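August, 2:40 pm - equipment list for the second station

Went through the Runen quote with Yaroslav Kravchuk. Spare finger sets are 309 a pair and we need 2 pairs. Lead time is up to 11 weeks, so the order has to go in before the Fistbridge move. Bracket screws we can get locally.
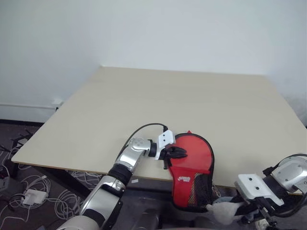

Left arm holding the red paddle, beige table in the corner.

Cables are still all over the carpet by the table. Adding floor trunking and a wall-mounted power strip to the list. Put 700 against furniture and wiring for now - Stetsiuk wants one figure, no breakdown.

Table: keep the same square size at the new station so the arm mounts match. Bare top is fine.

To do: ask Runen if the cable loop over the elbow comes in a shorter length. Check shipping to Flultomcombe.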